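Moving company wants to charge by volume after an in-home estimate by weight - normal?
Home & Household > Moving and Storage
274 views

wrenhollow
June 22, 2018

We're moving a two-bedroom apartment to another state in July. The first guy came out, walked through, poked his head in the closets and quoted us $3,000 based on weight. Fine. Then the office emailed a "revised binding agreement" that switches everything to cubic feet, same price on the front page, with a line on the second page saying anything over the estimated space gets billed "at the prevailing rate." There is no rate printed anywhere. I called and the woman said it's the same thing, just a different way of measuring, and that most customers prefer it.

I don't buy that. How would most customers even know? I have no idea how many cubic feet I own. I tried working it out with a tape measure and got a number well below theirs, then did it again and got one well above.

The company is called Skisex Van Lines and they have good reviews, though half of them read like they were written by the same cheerful person. My husband thinks I'm overthinking it. Is volume pricing a legit thing or should I walk? We haven't paid a deposit yet, they want it by the end of the week. Most of our stuff is already sorted into bins.

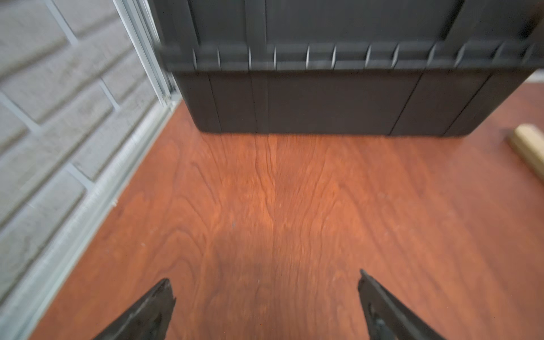 One of the gray storage bins, close up

Also wondering if I can make them put the rate in writing or if they'll just laugh at me.

quarrybird

Volume pricing exists and people do use it, mostly for small moves and shared trucks. That doesn't make it a good deal. The trouble with it is simple. A truck can be put on a scale with your stuff and without your stuff, and you can ask to see both tickets. With cubic feet, the person deciding how much space you took up is the same person stacking the boxes, and he can stack them tight or he can stack them like a toddler. You'll be standing on the sidewalk with an empty apartment behind you when he tells you.

"Prevailing rate" with no number next to it is where I would stop reading. Prevailing where? Ask for it in dollars per cubic foot, on the agreement itself, signed. An email from the office saying "don't worry" isn't the agreement. If they're honest it costs them two minutes.

Other things I'd want before giving them a cent:

Whether they own trucks or are a broker. A lot of outfits with "Van Lines" in the name sell your job to whoever bids lowest, and then the reviews you read belong to somebody else's crew.

A written inventory, room by room, that the estimate is tied to. Ours listed every piece of furniture and even the awkward junk that doesn't fit in a box, and we were glad of it. Folding things are what they like to argue about, chairs and laundry racks and ironing boards. Flat against the truck wall they take up next to nothing, and standing open they take up a whole corner. 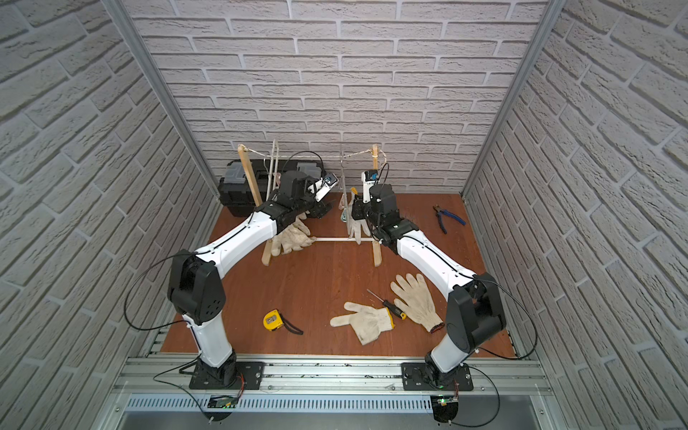
I'd also get two more quotes, both by weight, both from someone who physically comes over. When I did this the spread was ridiculous. The lowest one was done over the phone and I still think he made it up while we were talking.

And don't take the deadline seriously. A price that's only good until the end of the week is a sales trick. I've let four of those "expire" on different things over the years and every one of them came back.

Wilson Mosquera

Used Clestix for our move and it was fine, they did it by volume. Final bill was $1,261 and the quote was a bit under that. No complaints except they were late. I think people on here get too worked up, if you pack well you won't have a problem. You can also just rent a truck.

tillie_in_the_attic

With respect to Wilson, "a bit under" is exactly what she's asking about. A bit under on a small job could be a lot under on hers, and he doesn't say what the extra was for.

I'm going to disagree a little with quarrybird too. Weight isn't magic. Scale tickets can be fudged, and a truck weighed with a full crew and a full tank comes out heavier than one weighed without. You're allowed to be there when it's weighed and I would go, even if it's a boring drive. I did it when we used Shokri and the driver was visibly annoyed, which I took as a good reason to have gone.

Whichever way you're charged, cut down what you're shipping. Go through everything that's cheap, bulky and easy to replace and ask what it would cost you new on the other end.

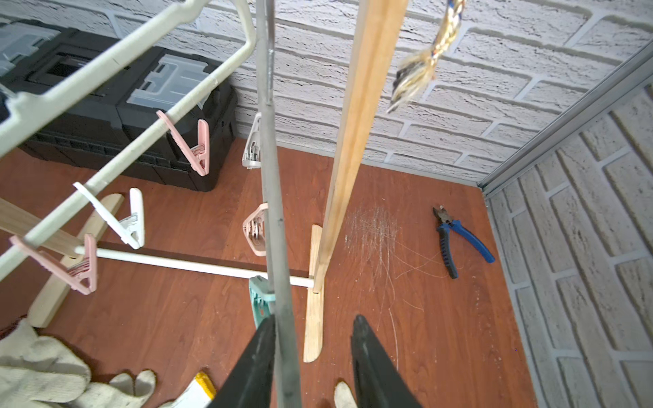 I was stubborn about that the first time and paid to move a futon I threw out before winter. Books are the opposite problem, tiny in volume and murder on weight, so if you have a lot of them get a price for mailing them separately before you decide between the two quotes.

On the bins: ask if the crew will take them as they are. Some companies won't cover plastic bins under their damage terms unless they packed them, and some will wrap every one in plastic and charge you for materials. Get that in writing along with the rate.

As for Skisex, I've never heard of them, good or bad. Look up their license number and check that the name on the registration matches the name on your paperwork. If it doesn't, I'd keep the deposit in my own account.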